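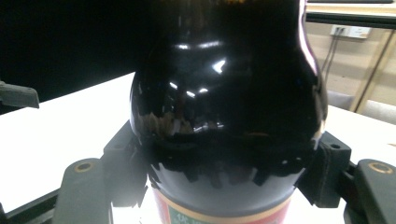
Stoteck Two-Finger Hand Gripper - Demo Day Units

We use cookies to remember your cart and to count visits. Accept all / Manage settings

The Stoteck is a two-finger gripper you hold in your own fist. You squeeze, the fingers close, and whatever was between them is now your responsibility. It comes with a camera mount, so every grip gets recorded from close up, including the ones you would like to forget.

The units on this page were used at our open day in Enlow on August 22, 2023. They have been cleaned, checked and priced to leave the building. A demo unit costs $1,275, with the camera mount but without the camera. Spare finger pairs are sold separately, part number 581.

What visitors did with it

We set up white tables and let people at it. The plan was a short talk followed by supervised practice. The talk lasted until the first visitor saw the grippers.

Bottles were the popular choice. A glass bottle with a round belly is a mean thing to hand a beginner: it is slick, it curves away from you in every direction, and the obvious place to grab it is usually the wrong one. Go for the widest point and the fingers tend to ride up or down the glass. Most people did better once they came in a little lower, where the belly starts to turn under and the fingers have something to sit beneath. A few did better by asking a child how they had done it.

Dark, shiny glass is also a pest to record. Every lamp in the room turns up on it as a bright streak, and the table shows up too. If you plan to train a robot on your recordings, keep some of that in. Your robot will live in a room with lamps.

Ívar Baldursdóttir ran the bottle table and has asked us to pass on that squeezing harder is a mood and will not improve your grip. She also wants her pen back.

What you get

- One hand gripper with black fingers and dark gray arms
- Camera mount and mounting screws
- One spare pair of fingers
- A hex key that fits, plus the one that came with the first batch and doesn't
- Printed quick guide, 3 pages

Condition

Expect scuffs on the finger faces and along the arms. We replace any finger with a crack in it, and we check the pivots for play before packing. The housings are sound but they have been handled by the public all day, and they look it. If you want a spotless one, the new units are on the Esdale page at a spotless price.

We have 31 demo units in this lot. They are sold as singles, and you can't choose a serial number. Somebody always asks.

Setting up

Clamp your table or put it against a wall. Use a plain surface to start with - white is easy on the eye and hard on the exposure, so turn the camera down a notch if the tabletop washes out. Run the power cables behind the table where nobody's knees can reach them. Open and close the fingers a dozen times before you pick up anything you paid for.

Start with an empty plastic cup. Then a full one. Glass comes after that, and your good olive oil comes never.

Shipping and returns

Demo units ship from our Stoyanova warehouse in around a week. Returns are accepted if the gripper arrives faulty. We don't cover bottles, floors, or what was in the bottle.

The next open day is in April. Sign-up opens on this page, and the talk will be shorter.

Get our newsletter! Parts news and demo dates, once a month. Enter your email address to subscribe. You can unsubscribe at any time.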